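How Viewers Talk About the Flatmates in the Series "Tudomel"

September 6, 2023
By L. Akpalu

For my project in the media course I studied the television series Tudomel. It is a drama of two seasons about people who share a big house in the town of Drustosdale. I wanted to know which characters the viewers discuss most, and if the discussion changes when a character moves out of the house.

I collected comments from the fan forum Flestlow. I read 477 comments in total and kept 142 of them. The others were only about music, air dates or where to buy the discs. I put each comment in a table with the episode and the character it speaks about. When a comment named more characters, I used the first one.
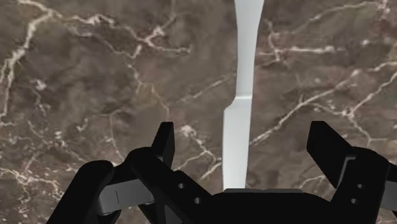
The landlady received the most attention in season one. Many viewers wrote that she is unfair about the rent, but they also enjoyed her scenes. In season two she moves to her sister, and the comments about her became shorter and more friendly. The young baker had the opposite result. He was almost not mentioned until he took the upstairs room, and then viewers complained that he never washes a plate.

My method has some weak points. I worked alone, so my choice of categories was not checked by a second reader. Also, 123 of the kept comments are from season one, so the part about season two is based on little material. For the next version I would like to add comments from a second forum and to read the season finale thread, which was closed when I started.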